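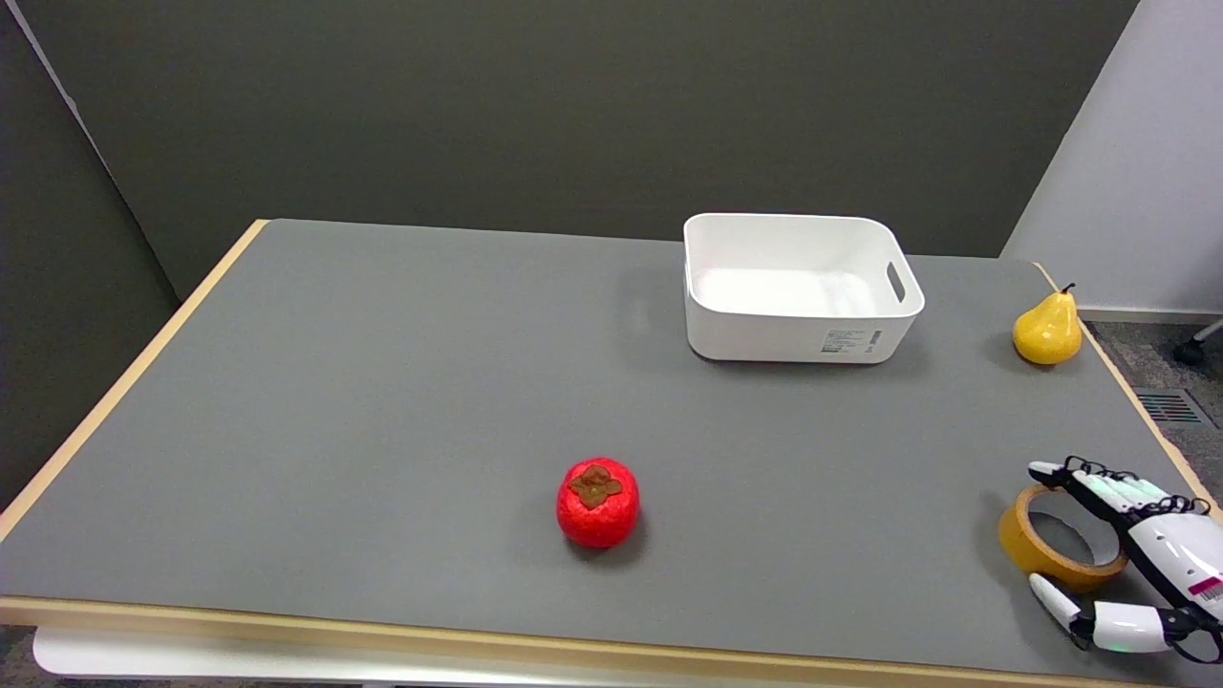
Solange Millet

Felt-Top Packing Tables: Frequently Asked Questions

What is the table surface?
Gray felt-like material inside a light wooden edge. The Cudard table is supplied with the surface already bonded. Replacement sheets are ordered from the Katenport depot.

Can I stand a plastic bin directly on it?
Yes. An open white bin with a handle slot in the end wall can stay on the table all day. Lift it by the slots. Dragging a full bin raises the nap and leaves tracks that do not brush out.

Does the bin label need to face a certain way?
The barcode label goes on the side facing the packer. Do not cover it with tape.

Where should the tape roll go?
At the lower right for right-handed packers, standing on its edge. A roll laid flat picks up fibers on the exposed adhesive along its side. Fold over 2 cm of the free end before setting the roll down.

Is amber tape the same as clear tape?
The adhesive is identical in our stock. Amber is easier to see on white plastic — use it for anything that will be opened and resealed.

How do I pack display fruit?
Glossy pieces, such as the yellow pear, are wrapped singly. Stems point up. For a persimmon, pad the four lobes of the calyx first, then wrap the body. Heavier pieces go in the bin before lighter ones, with 3 cm of paper between layers.

Can tape be applied to the fruit itself?
No. It lifts the finish. Tape the wrapping only.

What is the maximum load?
420 N, evenly distributed. Point loads on the wooden rim should not exceed 200 N.

How is the surface cleaned?
Vacuum with a soft brush on Monday before the first shift. Tape residue is rolled off with a rubber block — no solvents. The rim may be wiped with a damp cloth.

The rim has come loose at a corner. Can I glue it?
Report it to Vasilică Marinescu at the Ustberg workshop. Rims glued on site have to be cut off before the sheet can be replaced.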